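Living With Hearing Aids: Household Tips From a Kitchen Table
by Ezekiel Benavides
3 Dec 2023

I have worn two hearing aids for long enough to have ruined several of them. What follows is mostly housekeeping. Your audiologist will have explained the important parts in a quiet room while you nodded, and then you got home and the dog was barking.

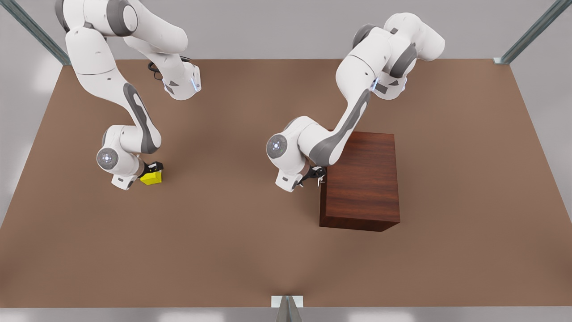 Where they sleep

Pick one spot and never move it. Mine is a soap dish on top of the dresser, a little above the height of the cat's ambition. The nightstand is a poor choice. Things get knocked off nightstands at three in the morning by people groping for a glass of water, and sometimes they get knocked into the glass of water.

Dogs love hearing aids. They smell of ear, and when the battery door is half open some of them whistle, so from the dog's side you have left out a small snack that sings. My first pair went this way. The dog was fine, I should say, but the vet bill came to $139 and I did not enjoy describing the problem over the phone to someone I couldn't hear.

If yours take disposable batteries, open the battery doors at night. It saves the battery and lets some air in. If yours are rechargeable, wipe them off before they go in the charger, and check that the little lights come on. I have put mine to bed in an unplugged charger more often than I care to total up. Now the charger has its own outlet with a piece of masking tape over the spare socket, and on the tape I wrote NO in marker. The vacuum cleaner has respected this so far.

The morning wipe

Do your cleaning in the morning. Whatever wax is on the aid has had all night to dry out, and it brushes off instead of smearing.

You need a dry soft cloth and the little brush that came in the box. If you've lost the brush, a clean, soft child's toothbrush will do. Label the handle. I didn't, and we had a visiting grandson, and I would like to leave that story where it is.

Hold the aid with the opening facing down while you brush, so the crumbs fall out and not in. Wipe the body of it, wipe the dome or the mold, look at the wax guard. If the guard is plugged, change it. A plugged wax guard sounds exactly like a dead hearing aid, and I once drove 40 minutes to the clinic to have this pointed out by a very patient young woman who fixed it before I had finished sitting down.

No rubbing alcohol, no window cleaner, no baby wipes unless your maker says they're all right. Water is for the ear molds only, and only if they come off the aid. Some do and some don't. Find out which you have before you start pulling.

Washing the molds

If you have the old behind-the-ear kind with a custom mold on a tube, the mold can have a bath. Take it off the aid first. Mark which is left and which is right, or do them one at a time, or you will spend the morning trying to put a left ear into a right one, and it's surprising how long a person can keep at that.

Warm water, a drop of plain dish soap, a cereal bowl. Not over an open drain. Swish, rinse, shake. Then blow the water out of the tube with one of those rubber bulb blowers. Your own breath is wet and doesn't help. Leave the mold on a towel overnight and put it back on the aid when it's dry all the way through.

When the tube gets stiff and yellow, it needs replacing. You can put this off for months, and people do, and then they complain that everyone is mumbling.

Damp

The bathroom is the worst room in the house. Take the aids out before you run the shower, and put them somewhere else entirely. The edge of the sink doesn't count as somewhere else.

A drying jar is cheap and does a lot of good. You can buy one ready-made or use any container with a tight lid and a pouch of the drying beads sold for the purpose. The beads change color when they've had enough, at which point you either dry them out as the package says or buy more. Keep the jar out of reach of children and pets, and don't leave disposable batteries in there with the aids. I also wouldn't keep it in the kitchen. Beads in a jar look like something you'd put on a cake.

Do not use the oven. Do not use the microwave. Do not use a hair dryer, even on low, even from way over there. If the aids get soaked, wipe them, open the battery door if there is one, take the battery out, and leave them in the jar overnight. Rice gets recommended for this. I tried it in March and spent the next day picking a grain of rice out of a place where no rice should be, with a pin, under a lamp, saying things.

Batteries, for those who still have them

The sticker on a zinc-air battery is what keeps it asleep. Once you peel it off, the air gets in and it starts working whether you use it or not, and putting the sticker back won't talk it out of it. After peeling, let the battery sit for a few minutes before you close it up in the aid. You'll get more life out of it.

Don't keep them in the refrigerator. My mother kept all her batteries in the door next to the mustard, and I believed in it for years, but the damp does them no favors. A drawer is fine, away from coins and keys.

And please be serious about this one: keep new and used batteries away from small children, and away from your pills. They are about the size of an aspirin and plenty of grown people have swallowed one by mistake. If anyone in the house swallows a battery, or you even suspect it, call poison control or go to the emergency room straight away. My used ones go into a medicine bottle with a childproof cap, which I can barely open myself, and when it's full it goes to the recycling drop-off.

In the kitchen

Hearing aids have strong opinions about kitchens. Running water sounds like a waterfall, and forks in a drawer sound like a car accident. A few cheap changes made ours bearable.

Line the silverware drawer with felt or a rubber mat. Put a folded dish towel in the bottom of the sink before you set pans in it. Stick felt pads on the chair legs and replace them when they wear down, because bare legs on tile go right through your skull. A tablecloth helps more than you'd think, and a rug helps more than the tablecloth if you can keep from tripping on it.

Stand back when you open the oven or lift a lid off a boiling pot. The steam goes up, and your ears are up there. Hair spray is as bad as steam. Spray first, let it settle, then put in the aids.

If you can't hear the oven timer, you have options. A timer that clips to your shirt and vibrates is the best of them. The worst is asking your spouse to listen for it, after which it becomes your fault and theirs together. We lost a lasagna that way and have never settled the matter.

The television

Before you turn it up, turn on the captions. If that doesn't do it, look at where the sound comes out. On a lot of thin sets it comes out of the back, so you are paying good money to have the wall hear the news. A small speaker set near your chair may fix the trouble without anybody else in the house having to leave it.

Soft things soak up echo. Curtains, a rug, a full bookcase. We hung a quilt on the long wall and I was told it looked "like a lodge," but I caught the name of the murderer for the first time in years.

Finding one you've dropped

Stop walking. This is the whole method, really, and everyone fails it. Stand still, call for help, and have someone else take their shoes off.

Then get a flashlight and lay it flat on the floor, so that small things throw long shadows. If the other aid is still in your ear, listen for whistling, with the usual limits on how well that's going to go. Some of the newer ones can be looked up on your phone, which will tell you the last place it had a connection. Mine told me "home." I was home.

Check your collar, your hood and the loops of your mask before you take the couch apart. Check the dryer, too. If you have to vacuum, put an old stocking over the end of the hose with a rubber band, so whatever you pick up stays on the stocking.

Write down the serial numbers and tape them inside a cupboard door. Find out what your warranty covers for loss and when it runs out. I learned the terms of mine 13 days after they stopped applying, and the replacement was $759 with the discount they gave me for looking so sad.

A kit for the car

An old glasses case holds everything: spare batteries or a charging cord, a brush, a dry cloth, two wax guards, a couple of domes in your size. Don't leave the aids themselves in the car in summer, and don't leave the batteries there either. Carry the case in with you.

When to quit fiddling

If you've cleaned it, charged it, changed the guard and it still sounds like a radio in a bucket, take it in. If the aid seems fine and your ear hurts, drains or feels blocked, have somebody look in the ear. Leave the cotton swabs in the drawer. All they do is pack it down for the next person.

And if your hearing drops suddenly in one ear, call a doctor that same day. Don't brush anything first.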